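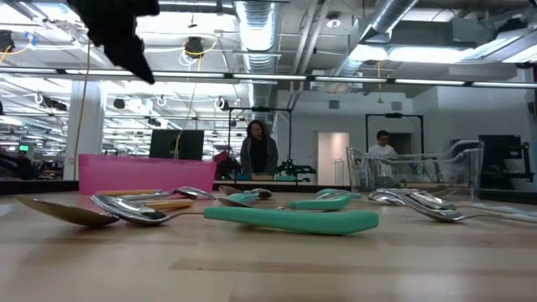

Sunday, December 28, 2025
Medium wave bench notes: preamp hum and feedline chokes

Picked up where I left off with the Amov loop preamp. The hum is still there on the low end of the band, worst between 540 and 700 kHz, and it comes and goes with the heating. With the furnace blower off it drops by two S-units on the receiver. With the blower on it covers the weaker stations completely.

Swapped the supply first. The switching brick that came with the Amov is noisy, which we knew. Ran it from the 12 V gel cell for an hour and the buzz every 60 kHz or so went away. The hum did not. So the two are separate problems and I should stop writing them up as one.

Next, the feedline. Current run is 41 feet of RG-58 from the window to the bench, no choke at either end. Wound one on a Raltano core, 12 turns, and put it at the receiver end. Small change. Moved it to the antenna end, larger change. With one at each end the hum on 610 kHz is low enough that I could follow speech between fades, where before I could only tell there was a carrier. Need a second proper core. The one at the receiver end right now is a split bead out of the parts drawer and I don't know the mix.

Grounding: took the loop's ground off the radiator pipe and ran it to the outside rod. No difference I could hear. Left it on the rod anyway.

Tried the Selletti whip in the same window for comparison, same feedline, same chokes. It brings in more signal across the board and more noise with it. On the strong locals it is fine. On anything weak the loop wins because I can turn it and null the blower noise. Null is about southeast and fairly sharp. The whip may do better on the pole in the yard but it was raining and I did not go out.

Receiver settings, so I can repeat this: AM, 4 kHz filter, AGC slow, attenuator off, RF gain at 100. Left the gain there all afternoon. The whip overloads the front end at that setting after dark and needs the 10 dB pad.

Potentiometer on the Amov gain control is scratchy at the bottom third. Cleaned it, still scratchy. It's a 2,000 ohm linear part and Chow has it listed. Order two.

To do
- Second Raltano core for the receiver end, same type as the first
- Pot from Chow, and BNC bulkheads if they're in stock
- Repeat the 610 kHz check at night with the blower on, then off
- Log the noise floor every 100 kHz from 500 up, loop and whip both
- Whip on the pole when it's dry, probably not before February
- Label the two power leads. I had the wrong one plugged in for ten minutes today.

Recordings are in the shared folder under "hum". File 3 has the antenna-end choke only, file 4 has both. Files 1 and 2 were made on the switching supply and can be ignored.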